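Robots in hotel housekeeping

Hotel room automation is the use of machines for some of the tidying and setting-out that room attendants have always done by hand. I've kept this article going since May, and I should say up front that I worked as an attendant myself before I ever wrote a word about it, so you'll get my opinions along with the facts.

Most of what I know comes from Fustenville, where the Bailly has 42 rooms and a housekeeping team that's been very patient with my questions. The arm they use there is called the Trovard. It does small-object work: picking up things left on side tables, putting them back where they go, moving on to the next spot. Beds, bathrooms and anything involving a vacuum still belong to people (and I suspect they will for a good long while!).

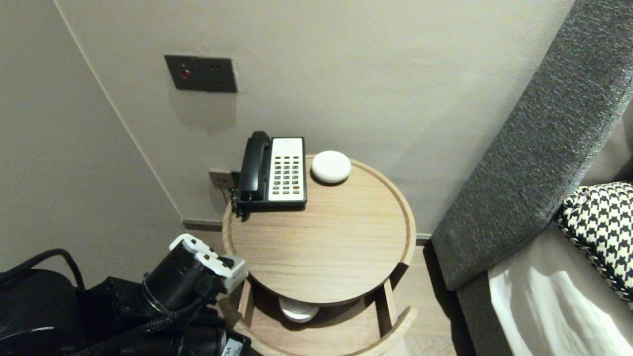

Does a robot like this replace the room attendant?
At the Bailly it took over a slice of the job, and the attendants' hours stayed the same while the order of their work changed.

What changed is the list. Kirsten McKinnon, the head housekeeper, used to hand out rooms. Now she hands out tasks as well, and an attendant might strip three beds in a row while the arm is busy with a side table down the hall. Some people love that. Cadi Howells told me she misses finishing a room from door to window and closing it behind her — I'd have felt the same.

Handling

Small smooth things are the hard part. A person picks up a round plastic object without a thought, but a two-fingered gripper has to come in from both sides at the right height and squeeze enough without squeezing too much. Curved rims slide. Bright sun on glossy plastic doesn't help the cameras either. 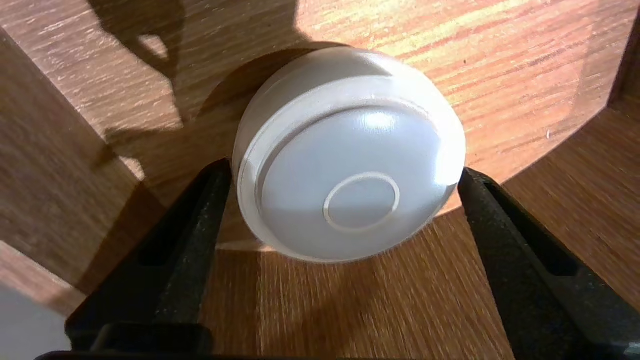 A round white plastic object held between the two gripper fingers, over a wooden surface.

The Trovard team logged 3000 practice pick-ups before the arm went near a paying guest's room, and Haf Cadwaladr, who trained the staff, had everyone sit through a good number of them. I thought that would be dull. It was kind of gripping, to be fair, and you come away knowing just when to step in.

Effects on staff

Training took longer than the hotel had planned, and there's a pay question still open. Attendants who look after the arm wanted that counted as skilled work, and as of July 2024 they get an extra 300 a month for it.

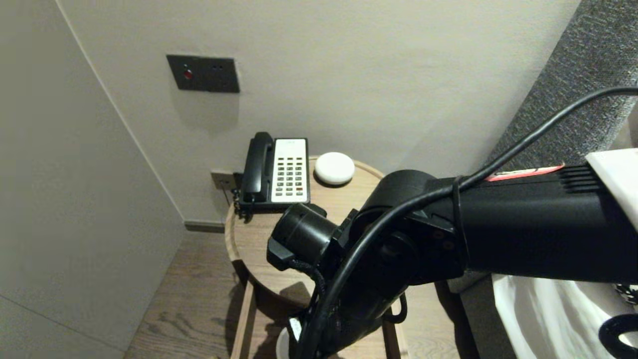
The other thing that comes up a lot is pace. An attendant speeds up when the lobby is full and slows down when her back hurts, but the arm keeps to its own speed all day, and in the early weeks people felt they had to race it or wait for it. Isla Pringle got the schedule loosened so the two could drift apart a little, and the complaints mostly stopped. Ukside, the sister hotel, copied her schedule and left the rest of the setup alone.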